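Courses > Robot Learning > Textbook > Chapter 8

Chapter 8: Gathering Examples
Filed under: Robot Learning, Course Readings
Shares 617 | Comments 8

The earlier chapters treated the training set as something already sitting on a disk. We chose a model, fed it pairs of observations and actions, and measured how closely it copied them. This chapter goes back a step and asks where those pairs come from.

For most manipulation work, they come from people. A person guides an arm through a task while the system records what the cameras see and how the joints and gripper move. One complete attempt is called an episode. A set of episodes, together with notes on how they were made, is called a demonstration set.

The main case in this chapter is the Bolari set, which was collected at the Hirkevholm teaching lab over one winter. The task was to pick up a piece of cloth from a work surface and move it to a marked area. Operators made 3000 attempts. Of these, 482 were set aside during review, and we will spend much of Section 8.4 on the reasons. Some had missing camera data. Others were recorded correctly but ended with an operator giving up partway through, and the reviewers disagreed about whether those should count as failures or be dropped.

Cloth was chosen because it gives trouble early. A rigid block has a position and an orientation, and six numbers will describe where it is. A cloth has no such short description. It can fold over itself, hide its own corners, and change shape as soon as it is touched. Two operators who are given the same cloth will often choose different places to grip it, and both choices may be reasonable.
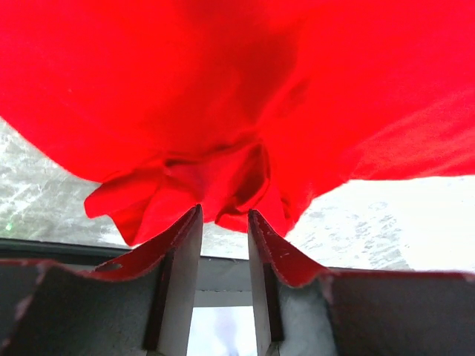 The choice of grip point matters for the learner as well. Suppose one operator always takes a corner and another always takes a bunch of material near the center. A model trained on both, if it can only predict a single average action, may aim for a point between the two that neither person ever used. Chapter 5 introduced this problem with a simple steering example. It is harder to spot with cloth, where a gripper sent to the wrong point may still catch some fabric.

There are two common responses. The first is to write stricter instructions, so that every operator grips in the same way. The second is to let operators work as they like and use a model that can represent several good actions at once. The Bolari team began with the first. In December they changed to the second, after finding that the strict instructions left very few examples of recovery from a bad start. Both parts of the set are used in the exercises, and the episode notes say which instructions were in force.

Camera placement raises similar questions. A fixed camera shows the whole work surface but can lose the contact point behind the arm. A camera at the wrist stays near the contact point and moves with it, but a held cloth can fill much of its view. Section 8.3 compares models trained with one view, the other, and both.

Readers using the Trusano recording software should work through the setup notes before Section 8.2. Readers using Moussa can go straight on, but should check that camera and joint records share the same clock. A small delay between the two is easy to miss during playback and can spoil an entire day of collection.

8.1 What an Episode Contains

An episode begins when the operator takes control and ends when the operator releases it. Everything recorded between those two moments belongs to the episode, including pauses, slips and second tries.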